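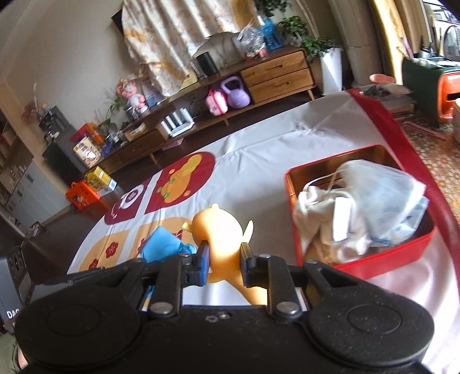

Pliroの故障でいちばん多い相談は「つかんだまま開かなくなった」です。二番目が「閉じきらない」、三番目が「画面では閉じているのに、指は半開き」。どれも別々の故障みたいに聞こえるんですが、開けてみると原因はだいたい同じところ、指の付け根のリンクまわりに集まっています。片側につき四本、銀色の丸いボルトで留まっている部分がそうで、オレンジ色の動物のおもちゃみたいに頭が丸くて耳やしっぽの出ているものを挟むと、力が左右の指に均等にかからないことがあります。一回や二回なら何ともありません。でも、プレイマットの上で半日ずっと拾っては置いてをやっていると、少しずつボルトがゆるみ、ある日とつぜん指が戻らなくなります。私はこれを三回やりました(三回目は完全に自分のせいです。あとで書きます)。

この章では、指が止まってしまったときの外し方、ボルトの締め直し、パッドの確認、最後のゼロ点合わせまでをまとめて説明します。初版では「開かないときはサービス窓口へ」と一行しか書いていませんでした。すみません、不親切でした! 今回の版は2021年4月12日(月)に書き直したもので、Clalitz製の旧型リンクと、Öztürkmen製の新型リンクの両方に対応しています。

6-1 最初に読んでほしいこと

注意:指が何かを挟んだまま止まっているとき、おもちゃを引っぱって抜こうとしないでください。
止まっているように見えても、リンクの中にはばねの力が残っています。物が抜けた瞬間に指がパチンと閉じます。私はこれで右手の人差し指の爪を真っ黒にしました。骨は無事でしたが、二週間ほどキーボードを打つのがつらかったです。

注意:電源が入ったまま指の間に手を入れないでください。
待機ランプが消えていても、Dustora側が接続を保っていると、ソフトから「閉じる」の指令が届くことがあります。ランプではなく、ケーブルが抜けているかどうかで判断しましょう。

注意:小さいお子さんのいる部屋では、作業を始める前に別の部屋へ移動してもらってください。
外したボルトは小さくて光るので、ものすごく興味を持たれます。ペットも同じです。犬を飼っている方、ほんとうに気をつけて。

お願い:ボルトを回すのは、保証書の内側にある「利用者による点検可」の欄に印がある本体だけにしてください。印のない初期ロットはリンクの構造が違うので、この章の手順が当てはまりません。その場合は6-8に飛んでください。

6-2 どの症状かを見分ける

いきなり工具を持ち出したくなる気持ちはよくわかるんですが、まず症状をはっきりさせましょう。Dustoraを開いて「状態」のタブを見ます。

症状A:指が物をつかんだまま開かない。Dustoraにエラー61が出ている。
リンクが引っかかっています。6-3から順番に進んでください。

症状B:指は動くが、途中でカクッと止まる。エラーは出ない。
ボルトのゆるみか、糸や毛の巻き込みです。6-4からで大丈夫です。

症状C:指は普通に動くが、つかんだ物がすべって落ちる。
パッドの問題であることが多いです。6-5へ。

症状D:画面の開き幅と実際の開き幅が合わない。
ゼロ点がずれています。6-6へどうぞ。ただし、症状Bがいっしょに出ているなら先に6-4を済ませてください。ガタのあるままゼロ点を合わせても、次の日にはまたずれます。

エラー61は、名前だけ見ると「モーター過負荷」なので、モーターが焼けたと思って青ざめる方が多いです。私も青ざめました。でもこの表示は「指令を出したのに指がついてこない」ときに全部まとめて出るもので、モーター本体の故障だったことは私の手元では一度もありません。こげくさいにおいがするときだけは話が別です。すぐケーブルを抜いて、それ以上さわらず、6-8の窓口に連絡してください。

6-3 つかんだまま開かないときの外し方(症状A)

用意するもの:付属の六角レンチ(細いほう)、やわらかい布、ふたのできる小さな容器。

1. 引き金から指を離します。何度もカチカチ引きたくなりますが、そこは我慢です。引くたびにリンクが奥へ食い込みます。

2. Dustoraの記録を停止します。記録中のままケーブルを抜くと、その回のファイルが壊れます。

3. 本体のケーブルを抜きます。無線で使っている場合は、電池も外してください。

4. そのまま13分待ちます。中途半端な数字ですが、ばねを押さえている保持回路の電気が抜けきるまでの時間としてClalitzの整備資料に書いてあった値で、私はキッチンタイマーを使っています。お茶をいれるとちょうどいいです。

5. 床に布を敷き、指先が自分のほうを向かないように本体を寝かせます。ソファの上はやめましょう。座面が沈んで本体が傾くと、つかんでいる物に重さがかかってしまいます。

6. 片手で本体の幅の広いところを押さえ、もう片方の手で、左右のリンクを外側から軽くはさみます。力の入れ具合は、熟した桃が持てるくらい。

7. はさんだまま、リンクをほんの少し「閉じる」方向へ押します。開けたいのに閉じる方向? と思いますよね。引っかかりは爪がかみ込んだ状態なので、一度戻してやると外れます。「コッ」という小さな音が合図です。

8. 音がしたら、はさんでいる力をゆっくり抜きます。指が自然に開くので、つかんでいた物を布の上に受けてください。

9. 指が開いたら、まだケーブルはつながずに6-4へ進みます。

補足:手順7を三回くり返しても音がしないときは、そこでやめてください。四回目で開いた人の報告も一件だけあるのですが、その方はリンクの軸を曲げてしまいました。

補足:つかんでいるものが割れ物のとき、手順6の前に、布でくるんでおくと少し安心です。おもちゃなら気にしなくて平気です。

6-4 ボルトの点検と締め直し

さて、ボルトです。片側四本ずつ、同じ順番で見ていきます。この順番のところで私は三回目の失敗をしました。

1. 本体を布の上に置き、指を半分ほど開いた状態にします。手で動かしてかまいません。動きが渋くても無理にこじらないこと。

2. 左側のリンクから始めます。ボルトの頭に、油性ペンで細い線を一本、リンクの面までまたがるように引いてください。次に点検するとき、この線がずれていたら「ゆるんだ」とひと目でわかります。地味ですが、この章で一番役に立つ作業だと思っています。

3. ボルトのまわりに糸くずや髪の毛がからんでいないか見ます。見つけたらピンセットで。布を床に置いたまま作業した日や、ひもの付いた袋を扱った日は、とくに念入りにお願いします。ひもの端のほつれが一本入っただけで、症状Bそっくりの動きになります。

4. 六角レンチを差し、時計回りに回します。回し始めに少しでも「ぬるっ」と動いたら、ゆるんでいたということです。

5. 手ごたえが重くなったところで止めます。そこからの「もうひと押し」が厳禁です。

6. 四本を、対角線の順で締めます。端から順番に締めるとリンクが片側に寄ります。

7. 右側も同じように行います。

8. 両側が終わったら、指を手でゆっくり開閉します。左右が同じ速さで動き、途中で引っかからなければ合格です。

さっきの三回目の失敗の話。締め終わったあと、なんとなく不安になって、ぜんぶのボルトを「もうひと押し」したんです。その日はとても調子がよくて、ガタもないし音も静かで、いい仕事をしたつもりでいました。翌朝つけたら指がまったく動きません。締めすぎで、軸のまわりのすき間がつぶれていたんですね。交換部品が届くまで11日かかりました。その間、撮る予定だった片付けの記録は全部延期です。みなさんは「もうひと押し」しないでください。

注意:ゆるみ止めの接着剤を自分で付けるのはやめてください。Öztürkmen製のリンクは軸受けが樹脂なので、接着剤の種類によってはひびが入ります。Clalitz製は金属なので平気ではあるのですが、外から見分けにくいため、どちらも禁止ということにしています。

注意:ボルトをなくしたとき、手持ちの似たねじで代用しないでください。長さがほんの少し違うだけで、リンクの裏側から先が飛び出し、配線の被覆を削ります。

どちらのリンクか知りたい方は、Dustoraの「本体情報」を開いてください。リンク番号の頭がCならClalitz、OならÖztürkmenです。

6-5 指先のパッドを見る(症状C)

指先の内側に付いている紺色のパッドは消耗品です。ふだんは目に入らないところなので忘れがちなんですが、パッドがすり減ると物がすべる、すべるから強く握る、強く握るからリンクがゆるむ、という順で6-4の故障に戻っていきます。ぐるぐる回るわけです。

1. ケーブルが抜けていることをもう一度確かめます。

2. 指を開き、パッドの表面を爪で軽くなでます。ざらっとしていれば使えます。つるっとしていたら交換の時期です。

3. パッドの四隅を見ます。浮いている角があれば、指で押し戻さず、一度はがして新品に替えてください。押し戻したパッドは、だいたい作業の途中でまた浮きます。

4. 汚れているだけなら、水で湿らせて固くしぼった布で拭き、よく乾かします。アルコールは使わないでください。表面が固くなります。

5. 新しいパッドを貼るときは、左右いっしょに。片方だけ新しいと、つかんだ物がくるっと回ります。これはこれで見ていて面白いんですが、記録としては使いものになりません。

6. 貼ったあとは、薄い紙を一枚はさんで指を閉じ、ひと晩置きます。

補足:やわらかい布やぬいぐるみを多く扱うなら、減りは遅いです。プラスチックのおもちゃや、ふちのある缶のようなものを多く扱うと早く減ります。うちでは缶のふちが一番の敵でした。

6-6 ゼロ点を合わせる(症状D)

ここまで来たら、やっと電源を入れられます。おつかれさまです!

1. 指の間に何もないことを確かめます。床に布があるときは、指先に触れないところまでどけておきます。

2. ケーブルをつなぎ、Dustoraを起動します。エラー61が残っている場合は「消去」を押してください。消えずにすぐ戻ってくるなら、6-4の手順8からやり直しです。

3. 「調整」→「開き幅」の順に選びます。

4. 引き金を離し、指をいっぱいまで開きます。画面の数値が82mmになっていれば、開く側は正常です。

5. 数値が違うときは「全開をここに設定」を押します。押すときに本体を動かさないこと。

6. 引き金をゆっくり最後まで引いて、指を閉じます。画面が0mmになるか見てください。

7. 0にならないときは「全閉をここに設定」を押します。

8. 開閉を五回くり返し、毎回同じ数値に戻ることを確かめます。ばらつくなら、どこかにまだガタがあります。残念ですが6-4へ。

よくある間違い:手順5と手順7のボタンを逆に押す方が、とても多いです。画面の中で隣どうしなので、私もやります。逆に設定してしまうと、引き金を離したときに指が閉じるという、なかなか怖い動きになります。おかしいと思ったら引き金から手を離すのではなく、まずケーブルを抜いてください。そのあとDustoraの「調整を初期値に戻す」で直ります。

6-7 試し運転

調整が終わっても、すぐに本番の記録には使わないでください。次の順で慣らします。

1. 軽くてやわらかいもの、たとえば丸めた布を拾って、同じ場所に置きます。これを数回。

2. 次に、小さめのおもちゃを拾います。最初は胴の太いところを真横からはさんでください。耳やしっぽのような細いところをつまむのは、慣らしが終わってからです。

3. 箱や缶の中に物を入れる動きを試します。このとき指のリンクが箱のふちに当たらないよう、真上から下ろすようにします。ふちに当てたままひねると、一発でエラー61に逆戻りすることがあります(はい、経験者です)。

4. ひも付きの袋を一つ持ち上げてみます。ひもがリンクの間に入りそうなら、先に反対側へ寄せておきます。

5. 最後にケーブルを抜き、6-4でボルトに引いた線を見ます。ずれていなければ終了です。

補足:柄のたくさん入ったマットの上だと、落ちたボルトがびっくりするほど見つかりません。分解を伴う作業は、無地の布の上か机の上でやるのがおすすめです。私は赤い模様の上に落としたボルトを見つけるのに、磁石を糸でぶら下げて床をなぞりました。

6-8 それでも直らないとき

次のどれかに当てはまったら、分解をやめて修理に出してください。

・6-3の手順7を三回やっても指が開かない
・こげくさい、または本体の一部だけが妙に熱い
・ボルトを締めても、その日のうちに線がずれる
・リンクに白っぽい筋やひびが見える
・点検可の印がない初期ロットである

送るときは、つかんだままの物があっても外さなくてかまいません。指先の向きがわかるように、箱の外に矢印を書いておいてください。受け取る側のHeidrun Wallnerさんからは「矢印だけは絶対に」と何度も言われています。開けた人がけがをしないためなので、どうかよろしくお願いします。

いっしょに入れてほしいのは、次のものです。

1. Dustoraの「状態」タブを保存したファイル。メモリーカードでも、窓口へのメールでもかまいません。

2. 止まる直前に何をつかんでいたかのメモ。「おもちゃ」だけだと原因を追いにくいので、大きさと固さ、どこをつかんだかまで書いてもらえると助かります。

3. リンク番号。

4. 自分で締めたボルトがあれば、どちら側の何本目か。締めすぎた自覚がある方も、正直に書いてください。怒られません。私は怒られませんでした。

6月に出る次の版のDustoraでは、エラー61が「引っかかり」と「過負荷」の二つに分かれる予定です。そうなったら6-2の表示の説明も書き直しますので、それまではこの章のとおりに進めてください。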